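Been doing a one-in, one-out rule on clothes since March. Posting how it's going because a few of you asked. Thread, probably long.

Background: two-bedroom apartment, one real closet, one shallow one in the hall that the Skorstead shelf unit barely fits into. Two adults and a kid who changes sizes every time I blink.

I counted everything I owned before I started. Socks and underwear left out. It came to 103 pieces. I would have guessed half that.
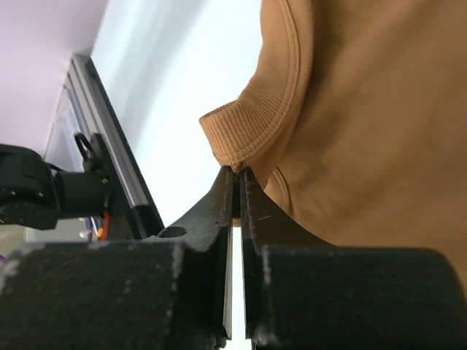
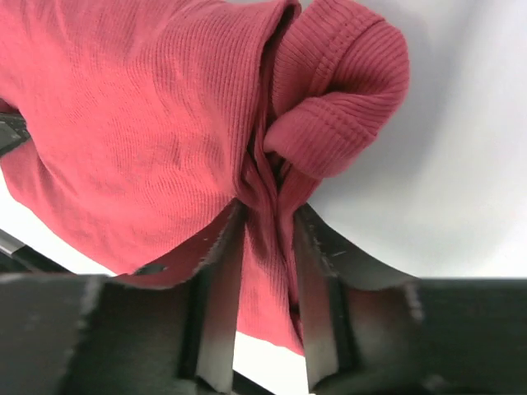 Brown one first, then the red. Ribbing on both.

The rule is simple. If a piece of clothing comes into the apartment, one has to leave the same day. It doesn't go in a bag by the door for later. I had a bag by the door for most of last year and all it did was move from one side of the door to the other.

"Same day" means in the trunk of the car. I drive past the donation drop-off on Liepiņa Street on my way to work, so once it's in the trunk it's as good as gone.

First problem I ran into: the rule keeps you level, it doesn't get you down. If you start at 103 you stay at 103. So for the first month I did one in, two out. Then I got tired of it and did one big Saturday instead.

The big Saturday took from breakfast until it was dark. I do not recommend that. By mid-afternoon I was keeping things just so I wouldn't have to decide on them. Half of those went out the next week anyway.

What I'd do now is one category per evening. Pants one night. Sweaters another. Stop when the category is done even if you feel like going on.

Where I landed: 54 pieces. That's everything, winter coat included. I still have things I don't wear much but I can see all of them, and that was the part I cared about.

The categories that gave me trouble:

Work shirts. I don't work in an office anymore but kept nine of them in case. Down to three.

Things that were gifts. I kept two and let the rest go. The people who gave them have never asked.

Clothes for painting and yard work. I had 11 "painting" T-shirts. We rent. We painted once.

Someone asked about bins. I use four of the fabric ones from Zirkesix, the medium size. They fold flat if you don't need them, and the handles have held up. The large size is too deep for a closet shelf. You lose whatever goes on the bottom and you're back to digging.

I label the bins with masking tape and a marker. I did own a label maker. It went out on the big Saturday.

Hangers: I put exactly 40 in the closet and got rid of the spares. If there's no free hanger, something has to leave before the new thing can be hung up. This does more of the work than the rule does, since it's right in front of you when you open the door.

Shoes are a separate mess and I haven't dealt with them. They're under the bed. Moving on.

The kid's clothes don't follow the rule. I tried and it made no sense, kids outgrow six things in one week and then nothing for two months. For those I keep one bin marked "too small" and empty it when it's full. There's a second bin for the next size up. That's the whole system.

My spouse is not doing the rule. We talked it over and split the closet down the middle — left side is mine, right side is not my business. Works fine. I'd suggest settling that before you start and not in the middle of it.

Slip-ups so far: I bought a jacket in a sale and it sat in my car for five days so it technically wasn't "in the apartment." I knew what I was doing. An old fleece went out to make up for it.

I also put back one pair of jeans after they'd been in the trunk overnight. I've worn them every week since, so no regrets there.

Next up is the hall closet, meaning towels, sheets and the box from our old place on Trurach that still has the moving tape on it. I have an idea what's in it and I'm not looking forward to it. Will add to this thread once it's open.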